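Retcombe comparison bench

The Retcombe bench is a fixed workcell for comparing robot end effectors under matched conditions. It was set up by Nicanor Peñalver at the Marulanda laboratory and is used chiefly to test padded two-jaw grippers against multi-fingered hands. Results are published as the Darnora tables, last revised Jan 18, 2024.

Method

Each end effector is run through the same list of 22 tasks. These cover lifting, turning, holding and passing rigid blocks, and a smaller group involves soft or thin objects. Arm speed and approach height are held constant within a task. A full series consists of 300 attempts per end effector, and an attempt is scored as a failure if the object slips, turns in the grip or has to be placed again by the operator.

Handover tasks use two end effectors at once. One holds the block still while the other approaches with open fingers. The score is assigned to the receiving side only – a rule that has been criticized, as a poor hold on the giving side can spoil an otherwise sound approach. 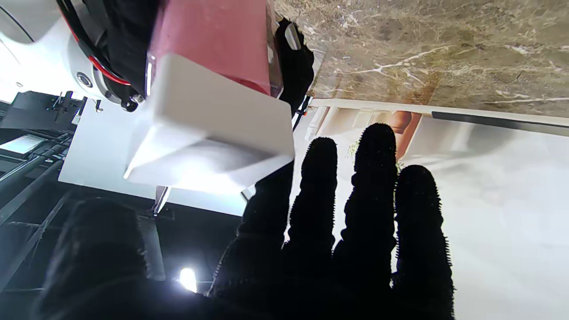
Wrist cameras are compared separately. The controller, a Ravoler unit, records joint position and motor current along with the video, and the three streams are aligned afterward by timestamp. Short-range views are preferred for judging contact between finger and object, although nearby fingers can block much of the view and strong backlighting reduces detail. Exposure is therefore locked before each series.

Surface coverings

Covered and bare contact surfaces are treated as different end effectors, even when the mechanism underneath is the same. Fabric coverings tend to raise friction on smooth blocks but wear unevenly, and they make fingertip position harder to measure from video. Coverings are replaced after 32 attempts in the handover group.

Data

The August release of the Darnora tables contained 3,199 scored attempts. Runs interrupted by a controller fault are listed in an appendix and do not count toward the totals.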